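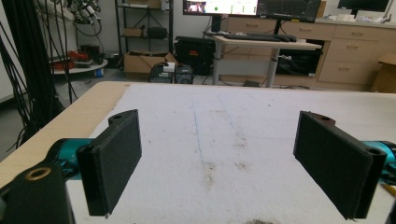
*Black gripper fingers, open, over white foam.*

## Gravity-Fed Rainwater for a Small Vegetable Garden

The system covered on this page collects water from a shed roof, stores it in one tank, and delivers it to drip line without a pump. It uses no electricity. The water is for soil irrigation only and must not be plumbed to a drinking tap.

### Sizing

Measure the roof as seen from directly overhead, not along the slope. Each square foot yields a little under two-thirds of a gallon per inch of rain, before losses. Our shed measures 600 square feet, and 2 inches of rain will fill an empty 700-gallon tank with a small margin.

Check the roofing before buying anything. Painted or galvanized steel is suitable. Old treated shingles are not.

### The base

A full tank of this size weighs close to three tons. Most failures start at the base.

1. Strip the sod and topsoil until you reach firm ground.
2. Set a frame of landscape timbers, level in both directions, at least a foot wider than the tank on each side.
3. Fill with crushed gravel in thin layers. Tamp each layer before adding the next.
4. Finish with fine screenings and check level again.
5. Put the tank in place empty. Do not lift it onto blocks to gain height. If more height is needed, build the whole base higher or pick a spot uphill of the beds.

Water pressure comes from height alone, a little less than half a psi per foot. A low tank on flat ground will still run drip line, but slowly.

### Gutter, screen, and first flush

Pitch the gutter toward the downspout and fit a leaf screen at the outlet. The first water off a dry roof carries dust and bird droppings, so send it to a first-flush pipe: a capped vertical length of pipe teed off the downspout ahead of the tank. When the pipe is full, a floating ball seals it and the rest of the flow goes to storage.

Drill a small weep hole in the cap so the pipe empties between storms. We used the Dirkex diverter kit, which has a threaded cap. Glued caps cannot be cleaned.

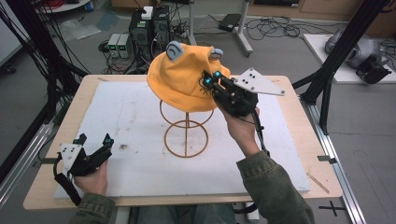 Lucie Kowalchuk: Make the weep hole bigger than you think. Mine plugged with grit twice in the first season, and the pipe stayed full, so every storm after that put dirty water straight into the tank. I now unscrew the cap at the start of each month.

### Overflow

The overflow pipe should be at least as large as the inlet. Run it to a swale or a gravel pit well away from the base. Water dumped beside the tank will wash out the gravel on one side, and the tank will lean. Cover the open end with fine mesh to keep out mosquitoes.

### Outlet and drip line

Work from the tank outward:

- bulkhead fitting, set a few inches above the tank floor so sediment stays behind
- full-port ball valve
- screen filter, mounted where it can be opened without tools
- main line, as wide as you can afford
- drip line, one run per bed

Do not use pressure-compensating emitters. Most need more pressure than a gravity tank can supply and will drip unevenly or not at all. Leave out the pressure regulator for the same reason. Our garden has 148 feet of plain drip line, divided into short runs fed from the middle of each bed. Long runs starve at the far end.
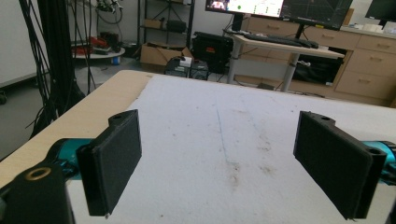
**Can a soaker hose be used in place of drip line?**

Short lengths will work if the hose lies level and the restrictor disk is removed from the fitting. Expect the near end to give more water than the far end.

### First fill and leak check

Fill the tank to just above the bulkhead and wait overnight. Dry the fitting with a rag and look for beads of water under the gasket. Hand-tighten the nut, then add a quarter turn. Overtightening will twist the gasket and cause a leak where there was none.

Next, open the valve with the ends of all drip runs uncapped. Flush until the water is clear, then fold and clamp the ends. Check the base for level again after the first complete fill.

### Winter shutdown

In cold areas, drain the system in October:

1. Turn the downspout away from the tank.
2. Open the valve and let the tank empty through the main line.
3. Remove the filter and store it indoors.
4. Leave the ball valve half open so water cannot freeze inside the ball.
5. Unclamp the drip ends and drain the low spots.

Sediment left below the outlet can be rinsed out in spring with a hose. 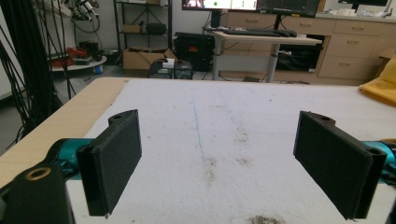
*Smudges and dirt marks on the foam.*

### Parts notes

The tank is a dark green Trosley. Dark walls block light and slow the growth of algae; a pale tank needs paint or a cover. Replacement gaskets should match the wall thickness of the tank as well as the pipe size. Check state and county rules on roof runoff before you start, as some places limit the volume you may store.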